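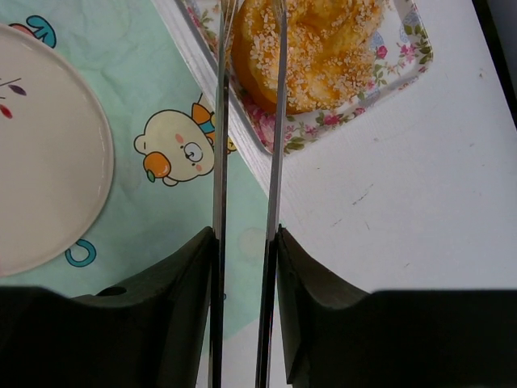

4.3 手指自遮挡与反光的处理

腕部相机离被抓物体近，分辨率够用，标定也省事，可它有个绕不开的毛病：自己的手指永远挡在最要紧的地方。我刚接手 Jollavska 这套感知代码的时候没太当回事，心想手指在相机坐标系里的位置由开合度就能算出来，渲染一张掩码扣掉不就完了？结果前两周的时间基本都搭在这件“扣掉就完了”的事上。图 4 是我们比较典型的一帧输入，要抓的是花边托盘上那只金黄色、拧成结的面包。左右两片金属指片各挡住它一块，中间只留一道竖缝，面包靠上的一部分又出了画面。也就是说，分割网络拿到的目标是几块不相连的橙黄色，轮廓还不完整。更麻烦的是指片本身很亮，一条一条的明暗纹里夹着一点绿和一点白，跟桌布、桌面的颜色撞在一起。只看颜色的话，网络把指片的一小段当成桌布，我觉得完全可以理解（我自己标注的时候也标错过）。

先说掩码。我们最初的版本叫 Olano，做法很朴素：读关节编码器，查出当前开合度，用手指的 CAD 模型投影到图像上，投影覆盖的像素全部置为“未知”。深色的安装座用这个办法处理得很好，它几乎没有纹理，边缘也干净。指片就不行了。指片又窄又长，装配时歪一丁点儿，投影到顶端就能看出错位，于是掩码旁边会露出一条细细的金属边。这条边在下游会被当成一个独立物体，规划器一看，哟，目标前面竖着根杆子，得绕。Kelechi Babalola 有一阵子天天跑来问我为什么手臂老在空中画弧线，原因就在这儿。

后来的改法是把掩码横向膨胀 5 个像素，同时在线估计一个小的角度偏差。膨胀量我们试过更大的，金属边确实一点都不剩了，但竖缝也跟着变窄，而竖缝恰恰是我们最舍不得丢的区域：抓取中心一般就落在缝里或者缝的正前方。5 个像素是在验证集上挑出来的，没有什么理论依据，换一套镜头大概还得重挑。角度偏差用指片外侧的长直边来估，每次开机后手指空张一次，拟合两条直线，和投影一比就有了。内侧的边我们没用，反光太花，直线检测时灵时不灵。

再说反光。验证集一共 896 帧，我和 Nataša Milošević 逐帧看了一遍，其中 486 帧的指片上能认出周围物体的颜色。比例比我预想的高不少。掩码对得准的时候，这些颜色全被盖住，没有影响；掩码一旦偏了，露出来的那一小条就带着桌布或者食物的颜色，分割网络很自然地把它归到隔壁那一类去。我们给网络加了一个额外的输入通道，内容是每个像素到投影指片边缘的有符号距离。训练时再故意把投影抖一抖，让网络学会在指片附近少信颜色、多信形状。写起来就一句话，调抖动幅度倒是花了挺久：抖得太小，网络把距离通道当成绝对真理；抖得太大，它干脆不看这个通道了。

被指片切开的目标怎么拼回去，这一步由 Vasić 模块负责。它的输入是同一类别的若干碎块，输出是“这几块属于同一个物体”的概率。我们用了三种线索：碎块断口的朝向是否和指片边缘平行，断口两侧的边界能不能用一条平滑曲线接上，还有前几帧里手指在别的位置时这些像素是否连着。第三种线索最管用，因为手臂本来就在动，上一时刻被挡住的地方过一会儿往往就露出来了。不过它依赖手眼标定，标定一漂，历史帧投影过来就对不上，所以我们给它设了个衰减，太老的帧不参与投票。

像面包这种拧结形状还有个额外的坑。它本身就有凹进去的沟，表面又撒着白色的粗颗粒，沟和颗粒都容易被当成断口。早期版本会把一只面包拆成两只，然后很有信心地去抓其中“一只”的中心，夹下去的位置就偏了。Sorin Papadopoulos 建议把断口的判定限制在掩码边缘附近，离指片远的凹沟一律不算。改动很小，拆错的情况立刻少了很多。我本来还想再加一个纹理分类器，看到这个结果就把那个分支删了。

印花背景也值得提一句。我们特意保留了带卡通图案的桌布，没有换成纯色。图 4 里那只抱着橙色水果的小熊离左指片很近，水果的颜色跟面包也接近，对只看颜色的基线来说是个相当有诱惑力的假目标。我们的办法是让深度说话：印在布上的东西没有高度。腕部深度在近距离噪声大，单帧不可靠，所以这里同样用了多帧累积，只有持续高出支撑面的区域才允许成为抓取候选。布面上的褶皱偶尔会越过阈值，好在它们面积细长，用候选框的最小宽度就能滤掉。

到规划这一侧，接口我们改得很保守。Jinent 规划器原来只认“占用”和“空闲”两种状态，掩码下的像素以前统统按占用处理，手指等于永远觉得自己面前有堵墙。现在多了第三种状态“被自身遮挡”，规划器可以穿过去，但要付一点代价，代价随着该区域上次被真正看见的时间增长。这样一来，手臂在接近目标的过程中会倾向于先稍微侧一下，把挡住的那块露出来看一眼，再往下走。我们没有专门写过主动观察的策略，这个动作是代价函数自己带出来的，Amra Janevski 第一次看到的时候还以为是控制器在抖呢！

控制频率方面，掩码渲染和距离通道都放在相机线程里算，碎块合并放在规划线程里，两边用时间戳对齐。对齐时取编码器读数要按曝光中点插值，不能直接拿最新值。手指在闭合过程中动得很快，拿错一个周期的读数，前面辛苦估出来的角度偏差就白费了。Costel Vukadinović 写的回放工具可以把掩码、碎块和代价图叠在同一帧上逐步播放，这类时间错位基本都是靠它抓出来的。

剩下没解决好的情况，在验证集里集中在 9 帧上。它们有个共同点：目标紧贴指片内侧，竖缝里几乎只看得到目标表面，没有任何边界可用。合并模块这时只能靠历史帧，历史帧要是也没看全，估出来的宽度就偏小。目前的处理是直接退回上一个可信的位姿，重新接近一次，慢是慢点，至少不会硬夹。指片换成哑光涂层的方案我们也讨论过，涂层会改变摩擦系数，抓取力那边的参数要全部重调，暂时没有动。相关的参数表和消融结果见 4.4 节。

打印本页 | 通过电子邮件发送
最后更新：3月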